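About us

Vastuvari is a news and research service covering diplomatic relations, treaties and votes in national parliaments. We publish a daily briefing in English and a longer weekly review, and we keep a public archive of official statements that readers can search by country, ministry and subject.

The service was started by Esperanza Haverford, who had spent 18 years as a parliamentary reporter and wanted a place where the full text of a statement could be read next to the story written from it. The first briefing went out one January to 500 subscribers, most of them teachers, retired civil servants and people working for small charities. It was two pages long and was typed up in a rented room above a print shop.

What we cover

Most of our work concerns what happens between governments when there is no war and no summit: ambassadors called in or sent home, resolutions passed by one chamber and held up in the other, border agreements, apologies, sanctions lists and the long arguments over wording that come before all of these. We follow foreign affairs committees closely, because a good deal is said in them that never reaches the main chamber.

We do not publish opinion columns. Our writers may explain what a vote means in law and what it does not, but they are asked to leave out what they think of it. Where two governments give different accounts of the same meeting, we print both and say which documents we have seen.

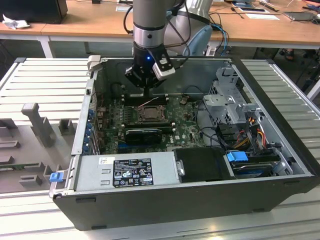 Do you take money from governments or political parties?

Vastuvari is paid for by its subscribers and by a yearly grant from the Pruitt Trust, and we turn down payments from governments, parties and lobbying firms. The trust has no say in what we cover and sees the weekly review at the same time as everyone else.

The archive

Our archive is called Kustier. It holds 3000 statements, communiqués and voting records, each with the date it was issued and a note of where we got it. When a ministry changes or withdraws a statement after publication, we keep the earlier version and mark the change. Translations are our own unless we say otherwise — the original is always kept alongside.

Kustier is free to use. Schools and libraries can ask for a printed index, which is updated every January.

How we work

Every story is read by a second editor before it is published. Quotations are checked against a recording or an official transcript, and if neither exists the story says so. We use unnamed sources rarely, and only when the editor knows who they are.

If we get something wrong, the correction goes at the top of the story and stays there. Complaints are read by Esperanza Haverford, who is still the editor, and you will get a written reply.

Contact

Write to the editor at Vastuvari, Prellolix House, 2nd floor. The office is open from 9am to 5pm. Requests to reprint our stories should give the title of the piece and say where it will appear.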